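Search the club pages Go

Questions we hear most often before the Villanueva Classic Motor Show
Last updated in January

Thank you for thinking of bringing your old car to Villanueva! We get a good many letters and phone calls in the weeks before entries close, and most of them ask the same handful of things, so we have put our answers on one page. If yours isn't covered, please write to Marilou Tiongson at the entries desk. She reads everything herself, so give her a day or two.

How old does my car have to be?

It needs to be at least 30 years old on the day of the show, going by the build year on its papers. If the papers are missing or the year on them has been smudged past reading (it happens more than you would think, especially with cars that sat in a barn for half their lives), send us the chassis number and Teodoro Dizon will try to date it from his registers. He has a wall of them at home and enjoys being asked.

Does it have to be restored?

No, and please don't rush a restoration on our account. We have a Preservation class for cars still wearing their old paint and old seats, and in the last few years it has drawn the biggest crowds on the lawn. Faded paint is fine. Cracked leather is fine. We do ask that the car be safe to move under its own power, since every entry drives past the stand in the afternoon.

How many cars do you take?

The lawn holds 186, and we don't go past that, however nicely people ask. Places go in the order that complete entries reach us, and a complete entry means the form, the fee and two photographs of the car, one from the front corner and one from the side. When the lawn is full we keep a waiting list, and a few people do get in from it every year, usually in the last week when somebody's gearbox has let them down.

Can I enter more than one car?

Up to 3 per owner, as long as they are in different classes. Each one needs its own form and its own driver for the parade - we did once let an owner run back and forth between his two coupes, and the whole line stood waiting in the sun while he found his other set of keys.

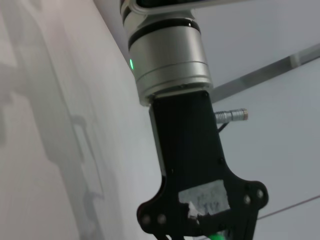 What time should I arrive?

Gates open for entrants at 6:30 in the morning, and cars should be in place by 9:00. Come in by the lower road, show your pass at the gate, and a steward will walk you to your spot. Trailers are parked in the field behind the chapel after you unload.

Who does the judging, and what are they looking for?

We have 2 judges to a class, with Remedios Sebastian as head judge over all of them. In the restored classes they look at how faithful the work is to the way the car left the factory: the right sort of upholstery, the right lamps, screws of the proper pattern where a screw would show. A very shiny car with the wrong carburetor will lose to a plainer one that has everything correct. In Preservation they look for how much of the original car is still there and how kindly it has been looked after. Bring any old photographs, bills or letters you have, and stand by the car while the judges are with you, as they will want the hood and the doors opened.

What are the Plolance Cup and the Ulevon Plate?

The Plolance Cup is best of show and can go to a car from any class. The Ulevon Plate is for the best car driven to the show on its own wheels from outside the district, and it was given to us by a family who felt, quite rightly we think, that long-distance drivers deserved something for their trouble. You don't need to enter for either one separately. For the Plate, just tick the box on the form that says you are driving in.

Is there insurance?

Our own policy covers the grounds and the visitors. Your car needs to be covered by yours, and that includes the parade. Please check with your insurer whether an agreed-value policy allows for showing, as some of them like to be told first.

I don't have a car to show. Can I still come?

Of course, and we would love to have you. Visitors come in from 10:00, and children under twelve are free with a grown-up. Angelica Tan leads a slow walk around the lawn after lunch for people who are new to old cars - no question is too simple for her, and she will happily explain what a magneto does as many times as it takes.

Where can I stay nearby?

The Zultiveo guest house, at the top of the village, has covered parking and keeps rooms back for entrants until a month before the show. Ask for Jennylyn Bañez and mention that you have an entry in. Her breakfast starts early enough for the gates.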